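How a School Buys a Robot

Have you ever asked your parents for a bicycle? Then you know the question is never only "How much does it cost?" You also need a helmet, a lock and a place to keep it. Buying a robot is like this too, but the list is longer.

We will follow a small school which wants a robot for its science room. The name of the school is Stukoseo. The pupils there wanted a robot with two hands, so that it can sort things on a table.

First, what is the job?

Before you look at any robot in a catalogue, you write down the job. This sounds easy. At Stukoseo the first paper said only "help us". A seller cannot do anything with such a paper! The second paper was better. It said: "Take mixed shopping from the middle of a table and put it to the sides. Boxes, bags, bottles and cans. Nothing heavier than 400 grams."

Now everybody can see what kind of hands are needed. If all the things were the same wooden block, a simple gripper with 2 flat fingers would be enough, and it costs much less. But shopping is difficult. A can rolls. A bag of snacks changes its shape when you press it. A box is easy to hold, but you can crush it.

So the school looked at hands with real fingers.

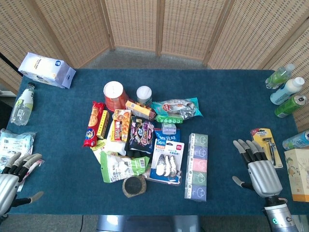

Text by Lu

On a table like this one, the robot meets many different things. There is a paper cup of noodles with a lid, a razor in a yellow package, a clear bottle with a blue cap and a green drink can on its side. There are also five little square boxes in a row, with cartoon faces on them. Think about how your own hand would take each thing. For the can you make a wide, round grip. For a thin packet you use the ends of your fingers. A hand with fingers can try both of these, and for this you pay more.

Look also at the cloth. You can buy cloth cheaply, and it is easy to forget it when you make the list. On a smooth, shiny table small things slide away when a finger touches them. On felt they slide less.

Second, what else must we buy?

The robot is the biggest number in the budget, but it is not the only one. A budget is a plan for money: on one side you write what you have, on the other side what you will spend. The school wrote these lines:

The robot with its arms
Two hands
One spare finger set
A strong table and a felt cloth
A room screen, so that people do not walk too close
Things to practise with
Lessons for the teachers
Repairs for the first year

The spare fingers are on the list for a good reason. Fingers have small joints, and small joints get tired before big ones. If one breaks in December and there is no spare part, the robot must wait until the new part comes.

Third, buy or borrow?

Two companies answered the school. Muvent wanted to sell the robot. Hudix wanted to rent it, so the school would pay a little every month and give the robot back later. Which is better? It depends on the time. If you rent for 5 months, you pay less than if you buy. If you rent for many years, you can pay more than the whole price and still have no robot of your own.

The school wanted to try first, so it chose to rent. In the contract it asked for 76 hours of use, with repairs included.

Try it yourself

Choose a job in your home for a robot, for example putting away the shopping. Write down what it must hold, which thing is the heaviest and which is the softest. Then write everything else you must buy. Ask an adult to guess the price of each line, and add the numbers together. Leave one line empty at the end for something you forgot.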